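Hand gripper station, Nerklow bay
Weekly check sheet with comments
Station ref 724
Checked by: Cathal Kinsella
Month: September
Start 7.40, grippers on the bench, both sides powered down first

Mark each line OK / WATCH / FIX. Comments go under the line, not in the margin please, last months sheet was unreadable.

1. Floor and rails
Gangway to bench clear: OK
Rails either side tight, no rocking: OK
Comment: left hand rail had a bolt I could turn by finger last week. Nipped up, still holding.
Cables at the back under the metal frame: WATCH
Comment: coiled but too close to where you put your feet if you go round behind. Needs a hook or a strap. Have asked Daly for straps, nothing yet.
Power strip off the walkway: OK

2. Curtains and lights
Curtains hang free of stands: OK
Stand legs fully out and locked: OK
Comment: glare on the bench top again, bad mid morning. Turn the lamp, don't move the bench. If you move the bench the whole thing wants setting up again.

3. Bench top
Surface clean, no grit, no tape residue: OK
Bench steady when leant on: OK
Comment: wipe with dry cloth only. Somebody used the blue spray, it leaves a film and the pads pick it up.

4. Grippers, body and plates
Jaw blocks solid, no play at the mount: OK
Grey top plates tight, both units: OK
Cables not pinched at the joint: OK left, WATCH right
Comment: right cable loops out a fair way. Catches a sleeve if you reach across. Clip it back to the body before the next long session.
Open and close by hand, full travel, no grinding: OK both

5. Finger pads
Pads bonded all along, top edge down flat: FIX
Pads free of cuts and loose bits: FIX
Comment: see below. Right finger worst.

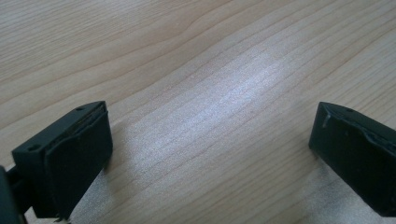
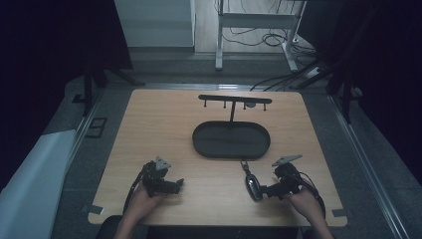 Sheet 42, issue 3

First photo is the pads, second is the bench during the hold test with the key fob in the right hand gripper.

Pad comments contd:
Right finger, top edge of the pad gone wavy and lifting off the block. Pale scuff near the corner. Left finger better but there's a little frayed bit at the bottom end. Don't pull it, trim it flush with the small snips.
Not gluing over a lifted edge again, we tried that in spring and it went hard and lumpy. New pads, both fingers, same time. If you only change one side the grip goes off centre.
Job order raised, number 253. Zorex pads, the soft black ones. Check the thickness agaisnt an old one before you stick it, the last packet was mixed.

Fitting, for whoever gets there first:
Power off, jaws wide open
Peel from the top edge, slow, plastic scraper only
Clean the block, let it dry right off
New pad square to the top face, don't cover the holes
Press and hold, then leave overnight
No hold test before morning

6. Hold test
Tray and mug stand out, tray in front: OK
Stand upright, pegs not bent: OK
Key fob by the clip ring end clear of the jaws: OK
Pass if it doesn't creep when you tilt the gripper: WATCH
Comment: small hard things are where a bad pad shows up first. Use the fob, a mug will pass on nearly anything. Run again after new pads and write the result here, not on a sticky.
Result after new pads:

7. Wear log
Pads changed at about 1000 closes by the Grunavberg sheet. I think that is too long for this bench, people squeeze harder than they need to. Would go on the look of the edge instead.
Squeeze less. Has been said.

8. Sign off
Station may be used: YES with limits
Limits: no long runs and nothing heavy on the right hand gripper till 253 is closed
Loose kit back in the drawer after, fob included
Carried over to next sheet: cable strap at back, right cable clip, pads both fingers, lamp angle

C. Kinsella
Done 8.25. Copy on the hook by the door, other copy to Daly with the pad order.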